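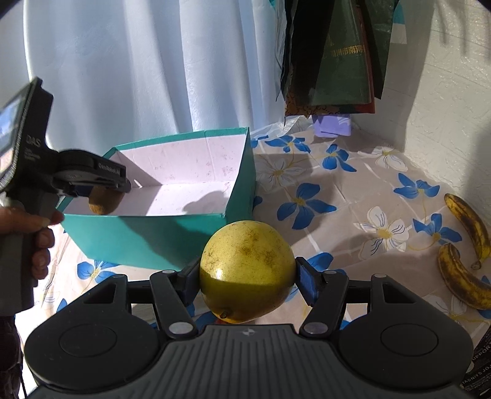 According to the Residents' Office at Ziltham, fruit was to be packed heaviest first, and the kiwi was not to go in ahead of the pomelo. The tenant of Room 43 had received this guidance in writing. She had replied, also in writing, that the pomelo would not fit under any arrangement and that the bananas would not survive the road to Plollberg.

The Office took note of her position. A parcel for Plollberg could weigh no more than 3000 grams, box included, and spotted fruit traveled at the sender's risk - a rule dating from the Partanen winter.

By September the matter had passed to a second desk. The tenant was informed that her kiwi had been approved. She ate the bananas that evening, standing at the table, and began a new letter regarding the pomelo.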